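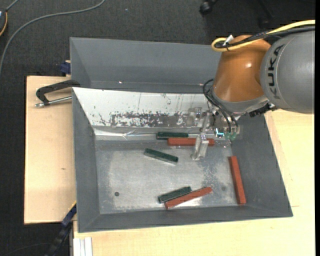
About the Kollero Workshop

Kollero is a small robotics workshop and training school in Plistcombe. We teach people how to set up, program and look after robot arms, and we do picking and sorting trials for local firms that want to try a job before they buy equipment for it.

We work out of the old Zakosstead mill, which was built in 1892. The mill has two floors. The teaching rooms and the parts store are downstairs. The robot room is upstairs, at the end of the hall past the lockers.

Our open day

We open the workshop to the public every October. Last year 400 people came, including school groups, parents, retired machinists and people from firms that were thinking about automation. There is no charge and you do not need to sign up unless you are bringing a group.

The doors open at 10 a.m. and the last demonstration starts at 3:30 p.m. Most visitors stay for an hour or so. You can walk through the teaching rooms at your own pace, but the robot room is by guided group only.

What you will see

The main demonstration is bin picking. A KUKA arm works over a gray metal bin with red and green bars in it. The red bars are longer than the green ones, and they lie at different angles, some of them up against each other or close to a wall of the bin. A second gray bin stands right behind the first.

Picking parts that are lined up in a tray is a fairly easy job for a robot. Parts lying any which way in a bin are harder. The system has to find each bar, choose one it can reach, and bring the gripper down without hitting the walls or pushing the other bars into a corner. The guide will talk through each of these steps and stop the arm between picks to take questions.

The gripper has clear parts, so visitors can follow more of what goes on at the fingers than they could with a solid metal one. The bins are held on the wooden work surface with clamps. When we change the layout for a class we loosen the clamps, move the bins and tighten them again.

Expect some missed picks. We leave them in the demonstration and the guide will explain what went wrong if the cause is known.

After the demonstration, visitors can go back downstairs and try a simple sorting program on a classroom screen. Students from our evening course are there to help.

Our courses

We run 3 courses through the year:

Robot Basics, for people with no background in the subject
Gripping and Picking, for technicians and students who have done the first course or have similar experience
Lò, our evening course, which is built around a single project that each student chooses

Lò takes up most of our evenings from fall to spring. Projects are shown at the open day if they are far enough along.

Visiting the rest of the year

Schools and firms can book a visit outside the open day. A booked visit includes the bin picking demonstration and time with an instructor. Firms may bring sample parts, but please send us the sizes and weights ahead of time so we can tell you if our gripper can hold them.

Please wear closed shoes and tie back long hair. Visitors stay behind the yellow line in the robot room whenever the arm is powered. The upstairs room can be reached by elevator from the side entrance, and parking is behind the mill.

To book, use the form on our contact page and tell us the size of your group.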